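Folding arms at the Vunarside laundry: your questions

Last updated 11/02/2026. Questions go to Mahtab Alipour (floor) or Fatemeh Ghasemi (rotas and pay). Put them in the box by the kettle if you'd rather not sign them. Will add to this page as more come in, so check back.

What's going in, and where?
Two folding stations on the casual wear line, past the dryers. Each one is a table with a pair of arms. Washing, drying, pressing and packing stay as they are. The flatwork side (sheets, towels, table linen) isn't touched, that's had its own folder for years.

Is anyone losing their job?
No. Vunarside and Drandetti, who own the site, have put it in writing that there are no redundancies from this. Copy on the board next to the fire notice. It runs to the end of August and then gets looked at again. We know that last bit is what people are worried about. We've asked for longer, no answer yet. When there's an answer it goes here.

So who does what?
Folders on the casual line move between three things: hand folding, minding a station, and checking. You swap every 2 hours. Nobody stands at a station for a whole shift. If you've got a medical note about standing or lifting, see Fatemeh first and she'll sort the order out with you.

What does minding a station mean?
Putting garments in reach. Watching the fold. Stopping it when it makes a mess, fixing the garment by hand, starting it again. Taking the finished ones off to the rack. Plenty of stopping in the first weeks, be ready for that.

Which garments go to it?
Sweatshirts, hoodies, plain T-shirts. Nothing with beads, nothing with a loose lining, no babywear. Anything with a zip goes to hand folding for now, zips have been catching. Anything that comes out of the dryer inside out, turn it first or put it in the hand pile.

How many does it do?
On the trial shift one station got through 153 garments. A good hand folder does a lot more than that and we're not pretending otherwise. The trial figure isn't a target for the station and it isn't a target for you.

Then what's the point of it?
Fair question, asked a lot. Two answers. We can't fill the evening shift, haven't been able to for ages, and the stations can carry on with one person there instead of four. And the wrists. There were 8 people on light duties last year with hand or wrist trouble, nearly all from folding.

Will it get faster?
Cenitent, who supply the arms, say yes. We'll believe it when we see it on our own line. They send changes over from time to time and Mahtab will say at handover when one has gone in, becuase the arms may move differently afterwards.

Is it safe to stand next to?
Stay behind the yellow line while it's moving. Red button on the front of each table, hit it whenever you like, you won't be asked why. Hands off the table until the light on the post goes white. Hair tied up, lanyards off, sleeves rolled or tucked in. Don't lean over to straighten a collar while it's running, however much you want to. Stop it first.

It's dropped something on the floor, what now?
Stop, pick it up, rewash bin. Same rule as always.

It keeps getting the sleeves wrong.
Yes. Sleeves are the hard part. If one is twisted, stop and lay it flat, then let it go again. Same garment goes wrong twice, hand pile. Don't keep trying, it holds up the rack. There's a sheet on a clipboard for what went wrong, one or two words is plenty ("sleeve", "hood", "missed it").

Does it film me?
There are cameras over the table. They're pointed at the table. Your hands and forearms will be in view when you reach in. Pictures are kept 100 days and then wiped. They can't be used for discipline or for timing anyone, that's in the same letter on the board. If you think they have been, tell Fatemeh or your rep straight away.

Do I get paid more for minding it?
Yes, the checker rate, for the hours you're on it. Once you've done the training. It shows as its own line on the payslip. If it doesn't show, shout, there was a mix up on the first run.

What's the training?
Half a morning, paid, in the Arabzadeh room upstairs. Stopping and starting, clearing a stuck garment, the clipboard sheet. No computers to speak of. If you'd like it in Farsi, Mahtab can do it in Farsi. Names on the list by the rota, if none of the slots suit you then write that on the list as well.

Can I say no?
Yes, until the end of August. Hand folding is still there and will be needed. You won't lose hours over it. We'd ask you to try one session before you decide but its up to you.

What about agency staff?
Same rules, same rate for minding. The agency have been told. Ask us if they tell you different.

Will customers know?
They've been told in the newsletter. One hotel asked for its staff uniforms to stay hand folded and that's fine, those bags have a blue tag. Please look for the tag.

Who cleans it?
Whoever's on checking at the end of the shift. Dry cloth on the table top, lint out of the tray underneath. Leave the arms alone, no spray anywhere near them. Cenitent's person does those on the service visit.

I've got an idea for how it should be done.
Good, we want them. Moving the waiting pile to the back of the table came from the evening shift and it's stayed. Box by the kettle, or catch Mahtab before handover, not during. 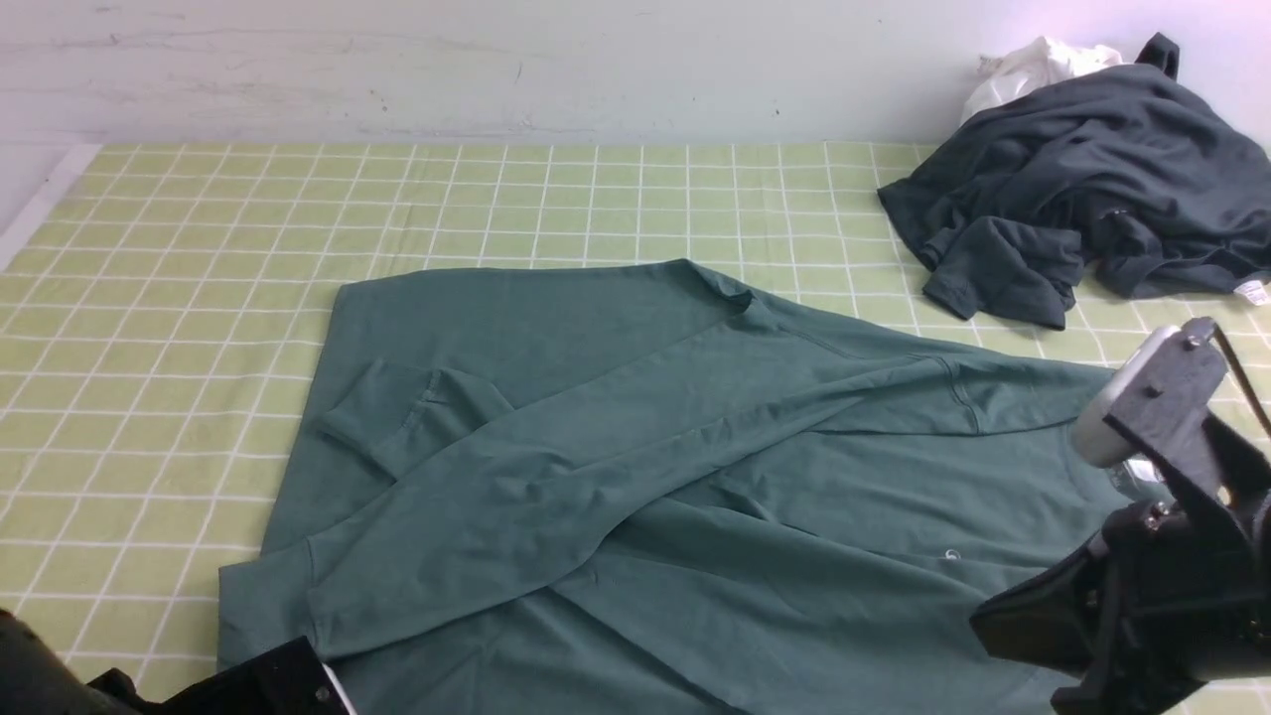
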